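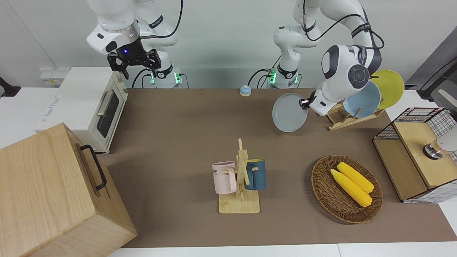 What Is Small Claims Court?

By Inmaculada Peñalver
March 2023
Reading time: 7 minutes

Maybe you have heard a grown-up say, "I will take you to court!" On television it means a big room, a judge with a hammer and lawyers who shout. But most courts are much more quiet, and one of them is made for small problems between ordinary people. Its name is small claims court.

A "claim" is when you say that somebody owes you something. It is "small" when the money is under a limit. Every state chooses its own limit, so the number is different if you live in a different place.

A story about a bicycle

Let us imagine a town called Utton. Mrs. Ó Briain has an old bicycle and she takes it to the repair shop of Mr. Clenard. She pays him $400 for new wheels and new brakes. When she comes home, the brakes do not work. She goes back to the shop and asks for her money. Mr. Clenard says no, the brakes were good when the bicycle left his shop.

Who is right? We do not know yet. They have talked and talked, and they cannot agree. So Mrs. Ó Briain writes him a letter. It says what happened and how much money she wants back. A letter is a good first step, and many problems finish there.

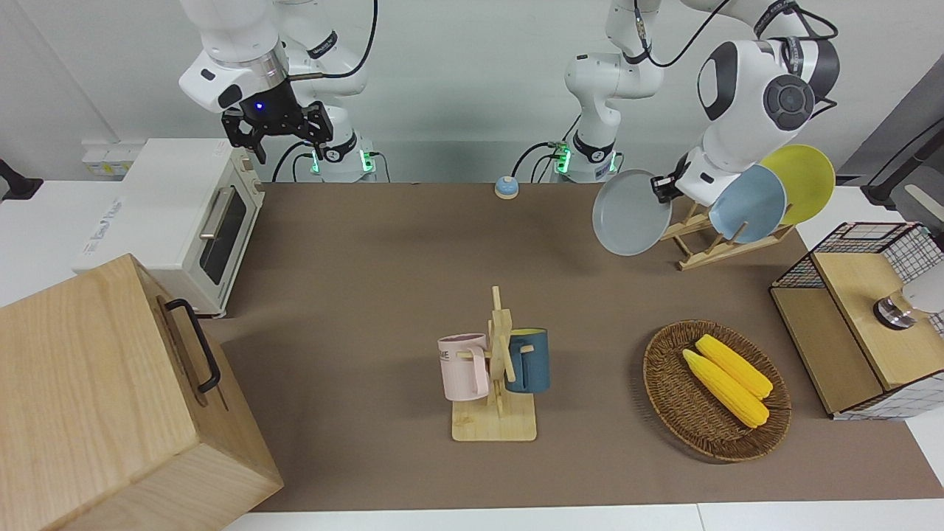
A round gray plate, held by the rim beside a wooden dish rack.

Mr. Clenard does not answer the letter. Now Mrs. Ó Briain goes to the courthouse and fills in a form. She pays $20 to the clerk, who is the person that takes care of the papers. This is called "filing." Her case gets a number, 1649, so that the papers will not be mixed with the papers of other people.

Now she has a new name too! In court, the person who starts the case is the plaintiff. The person who must answer is the defendant, and here it is Mr. Clenard. He has to receive a copy of the papers, and he has to know the day and the hour. It would not be fair to have a case about you and not tell you.

What happens on the day?

Both people come to the courtroom. Usually they speak for themselves. In some states lawyers are not even allowed to speak for them in this court.

The judge asks Mrs. Ó Briain to tell her story first. Then it is the turn of Mr. Clenard. Each one can show evidence – these are the things that help to prove a story. A receipt is evidence. Photos, letters and text messages can be evidence too.

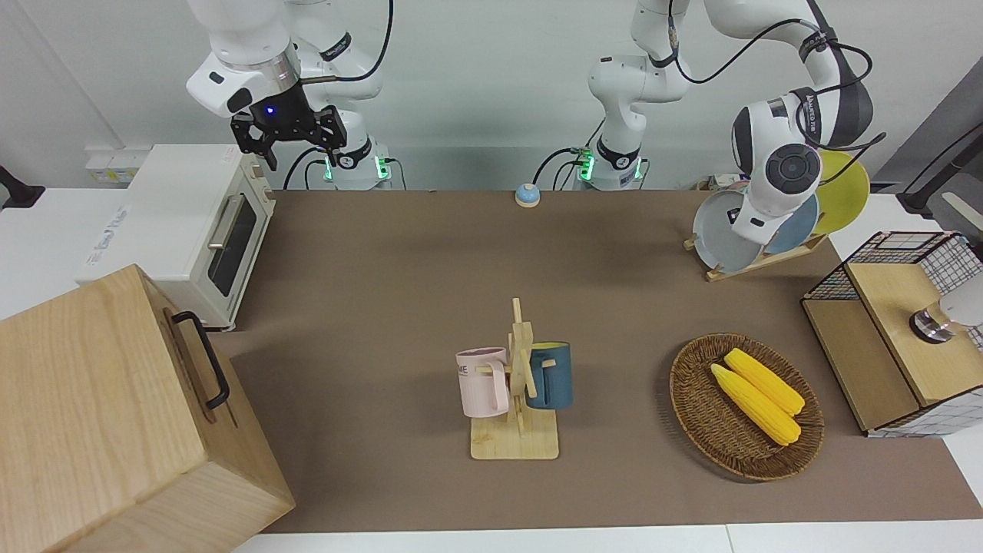
They can also bring a witness, a person who saw or heard something important. Perhaps the neighbor of Mrs. Ó Briain was there when she tried the brakes. Every witness has to promise to tell the truth, and to break this promise is very serious.

The judge listens to both and then decides. Sometimes the answer comes the same day and sometimes it arrives later by mail. The judge can say that Mr. Clenard must pay all the money, or only a part, or nothing. Nobody goes to jail for losing a case like this one. It is a civil case, and that means it is between people and it is not about a crime.

Can children go to small claims court?

A child usually cannot start a case alone. A parent or another adult has to do it for the child. But in many places you can visit a courtroom and watch, if you sit quietly.

Words to remember

Plaintiff – the person who starts the case.
Defendant – the person who answers.
Evidence – things that help to prove what happened.
Clerk – the person who keeps the court papers in order.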